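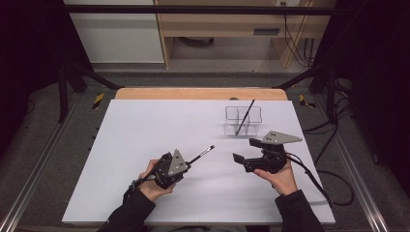

Most claims about household robots fail on a point that gets little attention in the sales material, and that point is the second grasp. Picking an object up once is close to solved for rigid items of known size. Putting it away, in a particular slot, in a particular orientation, is a separate problem. Take a thin paintbrush and a clear acrylic pen holder divided into compartments. The gripper closes on the brush and holds it at a diagonal, and a pen holder wants it close to upright. Somewhere between the two the brush must be turned, either at the wrist or by handing it to the other gripper, whose jaws are open. Clear plastic adds its own trouble. Depth sensors read it poorly, and a white surface under it gives the edge detector faint reflections to work with.

Oluwatosin Fashola argued in June that this is a matter of data, and that 1,000 demonstrations per chore will close the gap. I disagree in part. At Dritari we trained on 340 demonstrations of tidying a desk and reached 70 percent on objects the system had seen. Adding more of the same moved the number very little. The failures were nearly all in contact: the tip touches a divider, the tool slips in the jaws, and the arm keeps pushing. A person feels that and stops.

Shop floors can avoid the problem with fixtures. Kitchens and desks cannot. My estimate for unattended tidying in an ordinary home is 5 years, and it assumes that touch sensing gets cheap enough to put in every fingertip.

Garba Igwe
August 2021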